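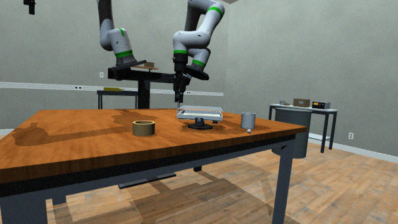
Carkoro gets a second season, and I'm still grinning

9/23/26

I got the call at breakfast and woke the whole house! Our little comedy about a failing ferry company is coming back to Harka with 11 new episodes, and I get to write seven of them (my favourite character gets her own storyline, finally). We start shooting in July at the old Plinis studio, with nearly 306 locals signed up as extras. Bring a raincoat, folks. Casting questions can go to the Sfakianakis office.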